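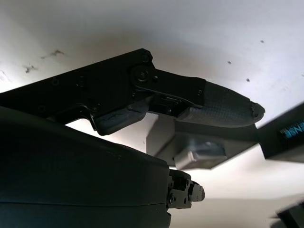

Contact resistance in a bolted busbar joint depends mostly on how much of the two faces really touch. A flat bar that looks smooth still meets its neighbor at small raised points, and the current has to crowd through them. Surface finish is therefore recorded before every joint is closed. Wear on a patterned surface tends to be plainest at the rim, and the gray crosshatched pad in Figure 4, which looks chipped and frayed along its rounded edge, shows the kind of outline we graded as "ragged" on the inspection sheet. The same word was used for bar ends with burrs or torn plating. Bars graded ragged were kept in the study but listed separately.

### 4.2 Joint preparation

The test set consisted of 234 joints cut from copper bar supplied by Novora. Half were cleaned with a dry abrasive cloth and wiped with solvent. The other half were wiped only. All of the bolts came from one batch and were tightened with the same torque wrench, which was checked at the start and end of each working session. Joint compound was left out of the main series. Tracey Pearce prepared all of the cleaned joints and Grigoris Vlachopoulos the wiped ones, so any difference in handling between the two operators can't be separated from the effect of cleaning. We return to this in Section 6.

Resistance was measured by the four-wire method at 100 A DC. The voltage leads were clamped to the bars on either side of the overlap, at positions marked with a scribing jig. Each reading was taken twice with the current reversed, and the mean was used. Where the two readings disagreed by more than the meter's stated error, the clamps were removed, cleaned and refitted, and both readings were repeated.
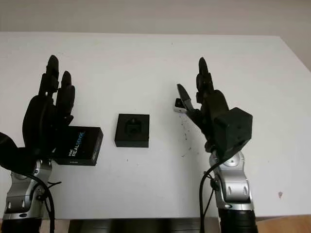
### 4.3 Load cycling

After the first resistance reading, the joints were connected in series in groups and loaded from the Dronbridge supply. The current was raised to 700 A and held until the temperature of the hottest joint stopped rising, then switched off until the bars were back near room temperature. The full program was 1,000 cycles. Thermocouples were fixed to the bar next to the bolt head, with one more on plain bar away from any joint as a reference.

The Maes logger missed part of one night in August after its memory filled. Cycling went on during the gap, and the cycle count was recovered from the counter on the supply. Temperatures for those cycles are left blank in the data table.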